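Stoso Stone Care
Home > Countertops > Sealers > Kaltik 535

Kaltik 535 Penetrating Sealer for Marble Countertops

Item no. 535
Sizes: pint, quart, gallon
Ships by ground only
Data sheet revised 2018-04-14

Overview

Kaltik 535 is a water-based penetrating sealer for polished and honed marble. It soaks into the pores of the stone and slows the uptake of water, cooking oil, coffee and wine. It leaves no film on the surface and does not change the gloss level. On most white and gray marbles there is no visible change in color. On some beige and green marbles a slight darkening may remain after cure, so a test patch is required on every new slab.

The product replaces Kaltik solvent-based sealer, which is no longer made. The two can be used on the same counter. A surface that was treated with the older sealer does not need to be stripped first, provided it was cleaned of wax and polish.

What the sealer does not do

Kaltik 535 does not prevent etching. Etching is a chemical reaction between an acid and the calcite in the stone, and it takes place at the surface, above the zone where the sealer sits. Lemon juice, vinegar, tomato sauce and many bathroom cleaners will leave a dull mark on sealed marble in the same way as on unsealed marble. Etch marks are removed by repolishing. See Birus Marble Polishing Powder for small areas on polished stone.

The sealer also does not fill chips, open veins or pits, and does not protect against scratches or heat.

Where to use it

Kitchen counters, islands, backsplashes, vanity tops, tabletops, window sills and interior marble thresholds.

Do not use on quartz composite, porcelain, glass, laminate, solid surface, or any stone with a resin topcoat. Do not use on exterior stone or in steam rooms. For shower walls, order Kaltik Wet Area.

Technical data

Type: water-based penetrating sealer
Appearance in bottle: milky white
Appearance after cure: clear, no film
Odor: low
Application temperature, stone and air: 50 to 85 °F
Recommended temperature: 70 °F
Dwell time per coat: 20 minutes
Time between coats: 2 hours
Light use: 24 hours
Full cure: 72 hours
Freeze/thaw: do not allow to freeze
Shelf life, unopened: two years
Cleanup: water, before the product dries

Times are given for a stone and room temperature of 70 °F with normal indoor humidity. In a cool room, allow more time between coats. Do not shorten the cure with a heat gun, hair dryer or space heater.

Checking whether the stone needs sealing

Place a teaspoon of clean water on the counter in an area that gets regular use. Leave it for 20 minutes, then wipe it up. If the stone under the water has turned darker, it is absorbing water and can be sealed. If there is no change, the stone is either dense or already sealed, and another coat would stay on top as residue. Repeat the check near the sink and near the cooktop. These areas lose protection first, and it is acceptable to reseal them without treating the whole counter.

The dark spot fades as the water evaporates. Wait until it is gone before applying sealer.

Surface preparation

Remove all items from the counter. Take off wax, silicone polish and grease with Birus Alkaline Cleaner at the dilution printed on that label. Rinse twice with clean water and dry with a lint-free towel. Leave the stone to dry overnight. Around undermount sinks and faucet bases, where water collects below the edge, allow a full day.

Existing oil stains must be drawn out with a poultice before sealing. Matei Poultice, mixed to the thickness of peanut butter, is suitable. Sealing over a stain makes it harder to remove later.

Mask unsealed wood, bare metal and painted trim. Glass and stainless steel do not need masking if drips are wiped at once.

Application

1. Shake the bottle. Pour a small amount into a clean tray. Do not return unused product to the bottle.
2. Test on a small area out of sight. Let it cure and check color and gloss.
3. Apply an even, wet coat with a microfiber pad or foam applicator. Work in sections no wider than your reach.
4. Keep the surface wet for the full dwell time. Add more sealer to any spot that goes dry.
5. Wipe off all remaining product with a dry white towel. Follow with a second clean towel and buff until there is no drag.
6. Wait 2 hours and apply a second coat in the same way. Honed marble may take a third.
7. Treat the front edge, the sink cutout and the backsplash joint. These are often missed.

Do not let the sealer dry on the surface. If haze appears, wet the area with fresh sealer, wait two minutes and buff with a dry towel. Haze that is older than one day needs a white nylon pad and Birus Residue Remover.
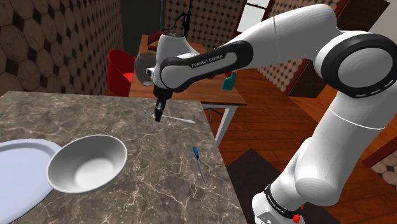

Keep water off the counter for the first 24 hours. Plates and small appliances may be returned after that, with cutting boards under anything wet. Oil, wine and colored liquids must be kept off until the full 72 hours have passed. Rubber feet, silicone mats and newly printed packaging can mark marble during the cure and should be the last items put back.

Coverage

Polished marble: one quart covers a typical kitchen with two coats.
Honed marble: one quart covers half that area.
Vanity top: one pint is enough for two coats.

Actual coverage depends on the porosity of the slab. Two slabs sold under the same trade name can differ, and so can two areas of one slab. Order by the more porous piece.

Maintenance

Clean daily with a neutral stone cleaner and a soft cloth. Avoid vinegar, ammonia, bleach, scouring powder and abrasive sponges. Repeat the water check every six months on kitchen counters and once a year on vanities. Normal service life of the treatment is one to three years on polished marble in a home kitchen. Commercial counters that are washed down several times a day should be checked monthly.

Safety

May irritate eyes and skin. Wear gloves and eye protection. Provide fresh air while working. Keep out of reach of children and pets. Do not mix with other products. Do not prepare food on the counter until the sealer is fully cured and the surface has been washed with mild dish soap and rinsed.

Storage

Store upright between 40 and 90 °F with the cap closed. Product that has frozen will separate and does not recover when shaken. From October on, orders to cold areas are held over the weekend and ship on the next working day.

Related items

Kaltik Wet Area, quart
Birus Alkaline Cleaner, quart
Birus Residue Remover, pint
Birus Marble Polishing Powder, jar
Matei Poultice, tub
Stoso Microfiber Applicator Pads, pack of two

Returns

Unopened bottles may be returned within 30 days. Opened bottles cannot be returned. Claims for shipping damage must include the lot number, printed on the shoulder of the bottle below the cap.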